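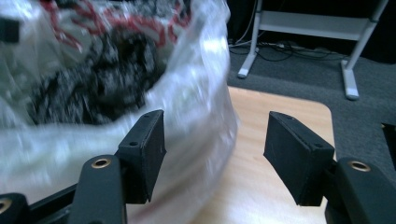 Fingers open over the table, bag on the left. You can make out the two pad screw holes and the brass rings.

[karkside-users] Re: Pads walking on the hand-held gripper
Sat 26 July
Filed under: Grippers & End Effectors, Maintenance
4 comments | 2 shares

On the pads question, Ha-neul Choo wrote:

> We have two of the Karkside hand-helds with the parallel
> fingers. On one of them the left pad has started to walk. After
> a morning of use the front corner sits a little proud of the
> arm and the jaws don't close flush anymore. I tighten the two
> screws, it's fine until lunch, then it's back.
>
> Is this a pad problem or an arm problem? The Nowicki
> replacement pads are cheap enough that I'd just swap them, but
> I don't want to do that and find out the arm is bent. Also, how
> often are people doing the pivots? The sheet that came with
> ours says every 3000 cycles and I have no idea what we're at.
>
> Second thing. We pick a lot of stuff in plastic bags and the
> grip has gotten worse over the month. Bags slide out on the
> lift. Same bags as before.

Ha-neul,

We had the same walking on ours in the spring. It was the screws, but tightening them was making it worse. The threads in the arm are short and the factory screws only catch the last few turns. Every time you snug them up you pull a bit more out of the thread. Take one out and look at the end of it. If there is black dust or shiny flakes in the grooves, stop using that screw.

What I did, in order:

Took both pads off and wiped the seats with alcohol. There was packed dirt under the left one, mostly near the front screw, and that alone was enough to tip it.

Laid each arm on a piece of glass. Mine were flat. If yours rocks, order an arm and skip the rest of this.

Put in screws one size longer, with a drop of the medium threadlocker on each. Not the strong one. You will want these out again.

Ran both screws down finger tight, closed the jaws on a strip of printer paper, and then tightened front, back, front with the jaws still closed. Closing on the paper is the step I skipped the first time and the pads came out crooked.

Let it sit overnight before using it. I know that's annoying with only two units.

Check that the paper drags the same at the front and the back of the pads when you pull it. Ours was tight at the back and free at the front until I redid it.

On the pivots. The brass rings are what you want to look at. With the jaws half open, hold the body in one hand and try to move one finger tip side to side. A little movement is normal. If you can hear it click, the ring is worn and cleaning won't help. If it's only gritty, a dry brush and one drop of light oil, then work it open and closed and wipe off whatever comes out. Do not use grease. We used grease once and it held every bit of lint on the bench. I spent an afternoon with toothpicks.

I don't trust the 3000 number either way. It was written for the version that sits on a bench and picks blocks. For hand use I do ours every second Friday and write it on the tape on the handle. One of ours has gone well past 3000 with no play and the other one needed rings long before that.

Now the bags. I think this is dust on the pads and nothing else. The face has a slight texture, and once it fills in, plastic slides right over it. You can see a little dust on ours in the picture at the top, and that pair had been cleaned earlier in the week. Soap and warm water, an old toothbrush, let them dry all the way. I would stay away from the citrus cleaner. It left ours slick for a couple of days.

If they still slip after that, rub the face lightly with 250 grit, two or three strokes along the length. Stay off the beveled edges. Those are there so the pad doesn't snag a bag, and if you round one over unevenly it will start catching film on one side -- ask me how I know.

The other thing with bags is where you take hold. Crinkly clear ones with something soft inside are the worst, they bulge into the gap and the bag gets between the pad and the arm before you close. Open all the way, come in from the top, and close on a gathered fold with no contents in it. If you close on the bulge you're squeezing air. Our pickers got better at this once I made them go slower on the approach.

Pads: I have used both the Nowicki ones and the Pendach ones. The Nowicki holes were slightly off on one pair and I sent them back. The Pendach set fit fine but it ships without screws, so order those at the same time. There are 27 of the longer screws in my drawer if you want me to mail you a few. Send me an address off list.

Has anyone here tried the Huridby soft pads on this gripper? They list it as compatible but I can't tell from the drawing if the hole spacing is the same. I'd want to know before spending money on it.

Ha-neul, if the pad still walks after the longer screws, post a picture of the arm with the pad off. There is a chance the hole is stripped, and then it's a thread insert or a new arm. I would do the arm.

--
To unsubscribe or change to digest mode, use the link in your welcome message.

This site uses cookies to remember your archive settings. Accept | Manage preferences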